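6 min read

What Happens When You Only Shop for Four Days at a Time

My project for Consumer and Household Studies, spring term

So the assignment was to pick one habit, change it for a month, and write up what we learned. Most of my class went for screen time. I went for groceries, mostly because I'd just cleaned out my fridge and thrown away a bag of spinach that had turned into soup, half a tub of hummus and a cucumber I don't remember buying. My question was pretty simple: if I stop doing one giant weekly shop and buy for 4 days at a time instead, do I waste less food?

I should say up front that this is a study of one person in one apartment with one very small freezer. I'm not claiming it works for a family of six! But I kept careful notes, and some of what came out of them surprised me.

How I set it up

For the first two weeks I shopped the way I always do, which means one big trip, a vague list, and whatever looked good. For the second two weeks I planned 4 days of meals, bought only those, and didn't go back until they were eaten. I wrote everything down in Editz, the notes app our department gives us, and every time something went in the trash I typed in what it was, what it weighed on my kitchen scale and why I was tossing it.

The "why" column turned out to be the most useful thing in the whole project. I'd expected it to say "went bad" over and over. Plenty of times it said "didn't feel like it" or "forgot it was there," and once, embarrassingly, "bought a second one."

The store I used for everything was Kalinowski, the grocery on the corner by the bus stop. I stuck with one store on purpose so prices wouldn't mess up the comparison. They carry a house line called Flavero, mostly sauces and frozen vegetables, and I leaned on that pretty hard in both halves.

The big-shop weeks

I threw out 2,000 grams of food in the first two weeks. I added it up three times because I didn't believe it. The worst offenders were salad greens and bread, and then leftovers – I cook pasta like I'm expecting company and then refuse to eat it past the second day.

What I noticed is that a full fridge makes me lazy. There's so much in there that I can't see what needs using, so I grab whatever's in front, and the stuff at the back just quietly gets older. Then by the weekend I'm ordering takeout with a fridge full of food, which is a whole separate budget problem. 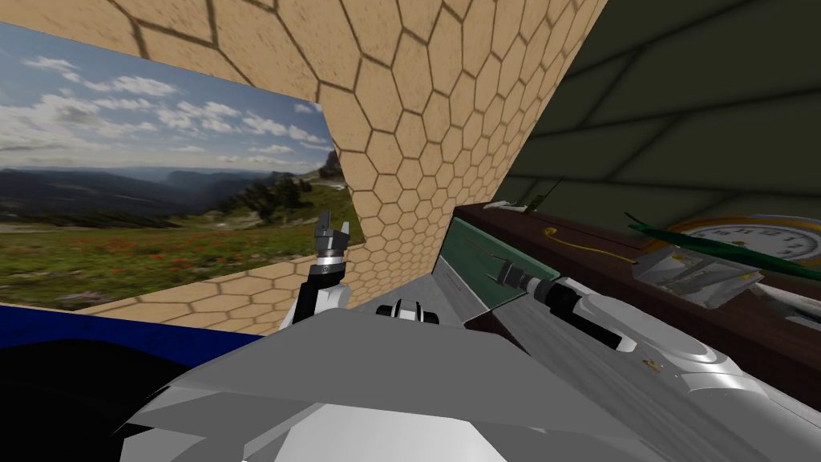 I read a draft of this section out loud in our Thursday workshop, and one classmate wrote back in the comments that the fridge wasn't the issue at all, it was the list, and that anybody who shops hungry without one is going to overbuy no matter how many days they're shopping for. I think that's fair. My second two weeks had a plan and a shorter window, so I changed two things at once, and I can't fully pull them apart. If I did this again I'd add a stretch with a proper list for a full week and see where that lands.

The 4-day weeks

These were more annoying than I expected and also kind of great. Annoying because I was at Kalinowski all the time, and twice I ran out of milk and had to drink black coffee, which I hate. Great because I knew exactly what was in my kitchen. I ate the greens! All of them!

I didn't hit zero. Some bread still went moldy, and I gave up on a bean recipe that tasted like wet cardboard. But the pile was clearly smaller, and the "forgot it was there" reason didn't show up in my log a single time.

Money was closer than I'd hoped. Smaller packages cost more per ounce, and extra trips mean extra chances to buy cookies. What I saved was mostly on takeout.

Where the log gets shaky

I weighed things with the peels on in week one and then started taking them off, so those numbers don't match perfectly. I also knew I was being graded, and I'm sure I finished a few sad leftovers just to keep them off the chart. My roommate Adik (the cat, he came with the name) got some chicken that I never logged.

The write-up limit was 2,000 words and I'm well under it, so I've put the full log and my shopping lists in the appendix. I'm still shopping short, by the way, except now I buy two cartons of milk.

14 shares · 3 comments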